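Uvel Tabletop Sorting Project
Progress report to Plondudico, second reporting period
11 June 2026
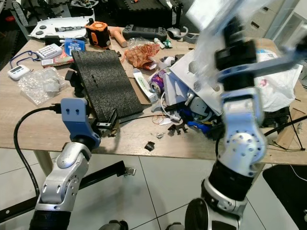 1. Summary

Work on the two-arm sorting cell was on schedule until the right arm failed to hold position after a stop command. No one was hurt. Sorting runs were suspended while we looked for the cause, and they have since restarted at reduced speed. The fault has been traced to a brake relay and a software setting that hid the problem. The repair is finished on the right arm and still to be done on the left. We expect to deliver the mixed-clutter trials late, in August, and we are not asking for additional money.

2. Work completed before the fault

The aim for this period was to move from sorting single objects to sorting a crowded table. The test set is made up of household and office items of the kind our partner Stalico receives in its returns stream: a computer mouse, a handheld controller, a digital timer, a tube of toothpaste, crumpled wrappers, plastic bags and small broken parts. Thin cables are left in the pile on purpose.

The cell had logged 566 picks on crowded tables when the fault occurred. Rigid items of medium size are handled well. Clear plastic bags and flat wrappers remain the weakest group, mainly due to poor depth readings on shiny surfaces. Cables are a separate difficulty. The arm often picks up a cable together with the object next to it, and the current software does not notice the extra load until the lift is well under way.

3. The fault

During a routine run the right arm lifted an item that had a cable caught around it. The load went over the limit and the controller sent a stop, as designed. The left arm stopped and held. The right arm stopped and then sank toward the table over the next few seconds until the upper link rested on the pile. The operator pressed the emergency stop and cut power at the wall.

The operator was standing outside the marked area. If a person had been reaching in to free the cable, which our written procedure allowed at that time, a hand could have been trapped. We have treated the event as a safety matter for that reason and reported it to the Eze site office the same day.

4. Cause

The shoulder brake on the right arm is switched by a small relay. The contacts had worn and the brake was closing only part of the way. The relay is rated for far more cycles than it had seen, but our test program was engaging the brake between every pick, and the supplier's rating assumes a lighter load.

The controller does check the brake at startup. We had set that check to give a warning and continue, to avoid false alarms during early setup, and the setting was never changed back. The log shows the warning on nine startups before the event. We should have caught this.

5. Corrective action

Relay replaced on the right arm. The new part held a static load test at full reach.

Brake check now blocks startup on both arms if it fails.

Brake no longer engages between picks. It engages at the end of a run or on a stop.

Relays will be changed every 2,000 brake cycles until we have wear data of our own.

Reaching into the work area is not allowed unless power is off and both arms are resting on their supports. The written procedure has been changed and all operators have signed it.

Speed is limited to 80 percent of the earlier setting until the left arm has been repaired and tested.

6. Still open

The left arm has the same type of relay. It shows no fault in the startup check, but we plan to replace it anyway. The part is on order and the supplier has not confirmed a ship date.

We have not solved the cable problem that set off the stop. A faster load check is being written and will be tried first on single objects.

The Eze site office has asked for a second person to be present during all runs. We have agreed, and this reduces the hours we can run each week.

7. Effect on schedule and budget

The mixed-clutter trials move to August. The Stalico demonstration follows them and will need a new date, which we will propose once the left arm is back at full speed. Replacement parts were paid for from the maintenance line. The added operator hours will come out of the amount set aside for travel, subject to approval from Plondudico.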